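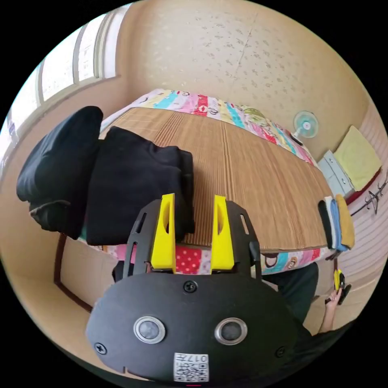 Figure 2. Sleeping mat used as a folding surface, with black garments at left and stacked towels at right.

Search this journal Advanced search Go

3.2 Folding surface and item order

Household folding was recorded in homes where the bed serves as the main work surface. Across the 53 households visited in September, 1,649 folded items were logged, of which 186 were long-sleeved tops. Items were coded by type, by the surface on which they were folded, and by their place in the folding order. Coding was carried out by Mridha and Pramanik, and disagreements were settled by Vidal.

A woven mat differs from a quilt or sheet in two respects that bear on folding. Its strips run in parallel and give the folder a visual line against which a hem or sleeve can be set. It also bulges when laid over soft bedding, so the line is seldom straight over the full width of the bed. Folders in the Zullelton group tended to work near the front edge, where the reach is shortest.

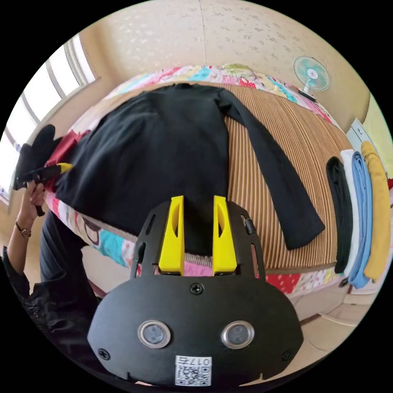 Long-sleeved knit tops took more steps than any other class. The usual sequence began with the garment spread flat and the collar toward the head of the bed. The sleeves were then brought across the body, and the hem was raised to the collar in one or two folds. Ribbed knits were smoothed by hand between steps more often than plain weaves. Towels were normally folded first and placed to one side, and the stack then marked the limit of the free area. Sleeves extended toward a finished stack were coded as "open" until the cuff had been drawn back over the body of the garment. Partial folds left for longer than one item were entered separately, following Herath and Gebretsadik.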